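Resource guarding in a 3 yr old Basset, cloth items only

bakker_hounds
Posted Sep 1, 2018
Male Basset, neutered, 3 years old, weight stable. No guarding of food, bowls or chews. He guards fabric: socks, dish towels, anything soft he can carry to the couch. Stiff posture, whale eye, low growl at under four feet. No bites. Started in July, shortly after we moved. Looking for a protocol that does not rely on taking the item away.
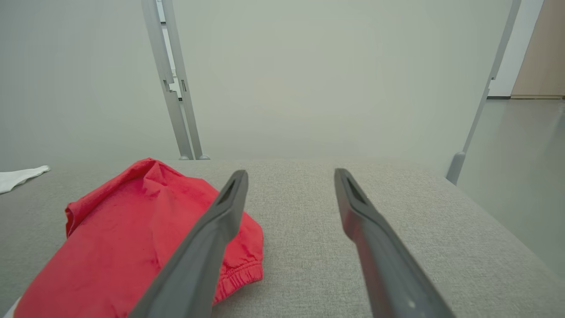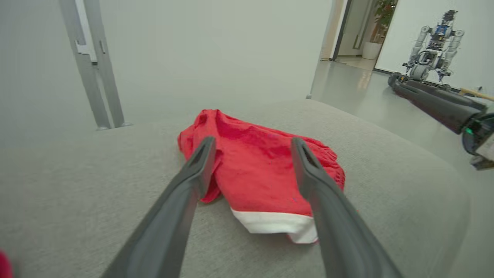

Couch cushion and red item in both

Gotley
Reply #1
Standard trade-up. Pick a food he does not get otherwise. Approach to a distance where he stays loose, toss the food past him, leave. Do not reach for the item. Repeat until he looks up at you when you approach, then reduce the distance by a foot. If he stiffens you went too fast. Go back to the previous distance for the next session.

What does he do if you ignore him completely?

bakker_hounds
Reply #2
If ignored he holds the item under his chin for maybe ten minutes, then falls asleep on it. He does not shred or swallow.

abelardo_arango
Reply #3
I would drop the trading and work on the couch. Location guarding and object guarding look the same from across the room. Take away couch access for a month, give him a mat, and see how much of the growling is left. We had a Harrier that was labeled an object guarder for a year. She gave up socks without complaint anywhere except the sofa.

Gotley
Reply #4
Removing access doesn't teach anything. The dog comes back to the couch with the same history. You also can't separate the two variables if you change the location and the item supply at once.

abelardo_arango
Reply #5
I didn't say change both. Leave a towel on the kitchen floor, let him take it to the mat, log the distance at which he reacts. Then you have a number to compare with the couch number. As for teaching, a dog that isn't rehearsing the growl is not getting better at it.

consuelo h.
Reply #6
Two questions before anyone picks a protocol. Has he had a vet exam with ears and back included? And is he on the same food as before the move? Bassets with sore ears or disc trouble get defensive when they are lying down, and lying down on something soft is exactly where this one growls. An adult dog that starts guarding out of nowhere should be examined first.

bakker_hounds
Reply #7
Ears were checked in July, mild yeast in the left, treated. Back was not looked at. Same food. He does hesitate before jumping up, now that I think about it. I had put that down to the new couch being higher.

consuelo h.
Reply #8
Then book the back. No jumping until it is done. A ramp is fine if he will use it, with a shallow slope and carpet or rubber on the surface. That also gives Abelardo his month without the couch if the ramp doesn't take.
- Consuelo Huaranga

hilano
Reply #9
Agree on the vet. On trading, I disagree with tossing food past the dog. Ours ran for the food, remembered the sock, and charged back to it harder than before. Drop the food right at his front feet so he doesn't have to leave the item.

Gotley
Reply #10
At his feet means you have to get close. Four feet is his threshold. You can throw accurately from six, I suppose, but a Basset will lose a small treat in his own ears. Use larger pieces.

bakker_hounds
Reply #11
Vet is booked for Thursday. Couch is blocked off with a baby gate, mat is down in the same room. Will log distances on the mat with a towel and post them here. No trades until I hear about the back.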